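September 17, 2022

Folding day, and the rest of it

Slept badly and woke up cross, then remembered I'd promised to do shirts and cheered up a bit. I like shirts. I like anything flat that ends up smaller than when you started. Toast, second toast, tea in the wrong mug (the good one is still in my bag from yesterday with a sock round it, don't ask), and out of the house by 8 with my hair still wet.

The bus went the long way through Neltley again. They've dug up the road by the chemist and there's a sign saying sorry, and it's been saying sorry since March. I sat behind a woman eating a whole cucumber, and I spent the whole ride wondering whether she'd peel it at any point. She didn't.

Elspeth Buchanan had left me a note on the big table that said SHIRTS PLEASE, THE WAY WE SAID, which would have been more use if I'd been able to remember the way we said. I rang her. She was in the garden and I could hear her pulling something up. Face up, she said, sleeves out, smooth the middle, then sides in, then bottom up. I said I thought we did it face down. She said that was Rebecca Gentile's way and look what happened to Rebecca's collars. Fair enough!

The table

The cream table is my favourite spot in the whole place. It's big enough to get a shirt properly spread out with the sleeves where sleeves want to go, and there's still room at the side for everyone's bits and pieces. At home I fold on the bed, and the bed is soft so everything sinks, and then the cat gets in. A flat surface makes me feel like I know what I'm doing.

First up was the blue one. I've got a soft spot for it. It's a medium sort of blue, gone slightly faded, short sleeves, nothing fancy, and it's the one I always learn on because it doesn't seem to hold a grudge. You lay it down and it's got its wrinkles, mostly down the middle and again near the bottom, and you stroke them out towards the hem with a flat hand. They come back a bit. You do it again. I told myself I'd give it two goes and no more, and I gave it a lot more than two goes.
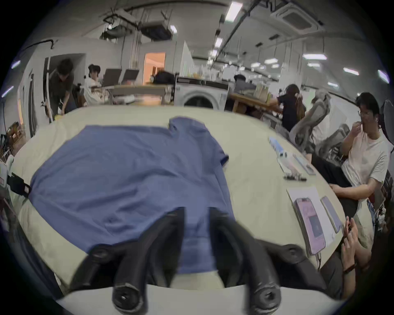
The trouble with Elspeth's way is the sleeves. Fold the side in and the sleeve goes with it and then sticks out past the other edge like it's waving at somebody, so you have to turn it back on itself, and if you turn it back too far there's a lump. I've had lumps all my life. My mum's were perfect. She could do a man's shirt while talking to the neighbour and holding a cigarette, and put it on the pile without looking, and the pile never leaned.

Oi-ling Yip rang halfway through wanting to know if I'd be in on the 20th. I said probably, and could I ring her back as I had a sleeve in each hand. She told me she doesn't fold T-shirts at all, she rolls them. Rolls them! Like little sausages, all stood up in the drawer so you can see every one. I said doesn't that leave them creased and she said who's looking. I've been thinking about that since. I am, is the answer. I'm looking.

So I tried one rolled for the sake of fairness. It was quick, I'll give her that, and it held its shape when I picked it up, but then it sat there on the table looking like something you'd hand a person on an aeroplane. I shook it out and did it flat.

By mid-morning I'd got a rhythm going. Smooth, side, sleeve, side, sleeve, bottom up, pat. The pat does nothing but I can't leave it out. I've decided the real secret is the neck. If the neck is straight at the far side before you start, the rest more or less follows, and if it's even a little bit off then you end up with a shirt that looks like it's shrugging. I wrote NECK FIRST on the back of Elspeth's note and then lost the note.

Lunch was the leek thing out of the freezer. Too much leek. Dorian Delaunay says there's no such quantity, but Dorian puts leeks in an omelette so I don't listen to him.

The side with everything on it

After lunch I made the mistake of looking at the right-hand side of the table, which up to then I'd been treating as weather. It creeps, that side. You put down a sheet of paper so there's somewhere to rest a phone, then there's a phone on it in a pink case, then another one with a lavender back wants to be near it for company, and before you know it there are cables.

I do think the sheet of paper was a good idea, mind you. It stops things sliding about on the cloth and it gives you a sort of address. "It's on the paper" is a sentence we can all use. The row of little blue-and-white packets goes along the far edge, on the slant, and I straightened them up in my head about a hundred times without ever doing it with my hands.

Chargers are where I lose patience. There's a pink cable and a black one, and a white and pink power bank, the magnetic sort with the round pad, and I have never once picked up a cable that was the one I needed. I bought one of those Allimow cable tidies last year, a sort of rubber hand with slots, and it was lovely for 10 minutes and then it became a thing that also needed tidying. I think it's under my bed. Ching-wen Chuang winds hers up in a figure of eight and tucks the end through, and they stay like that, in a tin. I've seen the tin. I came home and wanted a tin.

What I've resolved is this. Cables lie down with their ends pointing the same way, phones go on the paper or right beside it, and anything made of cloth stays on the left where I'm working, even the small blue bit that always seems to end up by my hand. It isn't much of a system. But I kept to it for the rest of the afternoon, and I could find things, and when I wanted a clear stretch for smoothing there was a great wide lot of cream to do it on. I do wish the cover itself would lie flat. I tugged one corner and the wrinkles simply went and stood somewhere else.
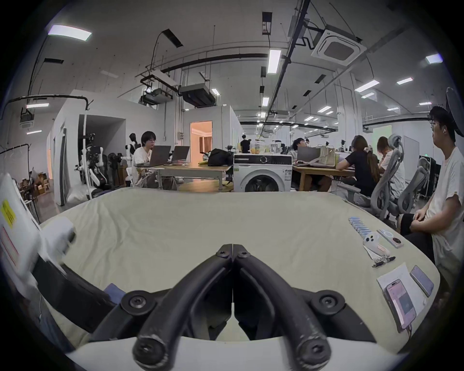 Home again

Walked as far as the bridge so as to miss the cucumber bus, and my left shoe rubbed. I've got a blister the shape of a broad bean. Should have worn the brown ones.

Popped into Rollomach for washing powder and came out with washing powder, a cheese, a pair of tights and a tin. Not a good tin, it's got a picture of a castle on it and the lid is stiff, but it's the right size for cables and it was in the basket by the till looking sorry for itself. I've put the charger in it already, wound the Ching-wen way. It unwound. I've wound it again and put an elastic band on.

Then of course I couldn't leave my own drawers alone. I had every T-shirt I own out on the bed and refolded the lot with the neck first, and the cat got in, exactly as predicted. Found the green one I'd accused my sister of taking. Found two that I honestly think belonged to whoever had the flat before me. I'll have to ring my sister, and I'll do it tomorrow when I've worked out how to put it so that it's still a little bit her fault.

Rebecca messaged to ask how I'd got on and whether I'd gone face up or face down. I said face up. She sent back a single full stop. I've sent her a heart and I'll bring her some of the cheese.

Things to remember

Ring Oi-ling back about the 20th, and do it before she rings me.

Ask Dorian for my casserole dish. He'll say it's his. It's got my chip in the rim.

Plasters, the fabric kind.

Take the good mug out of my bag and wash the sock.

Bed now, it's 10 already and the cat's on the pile.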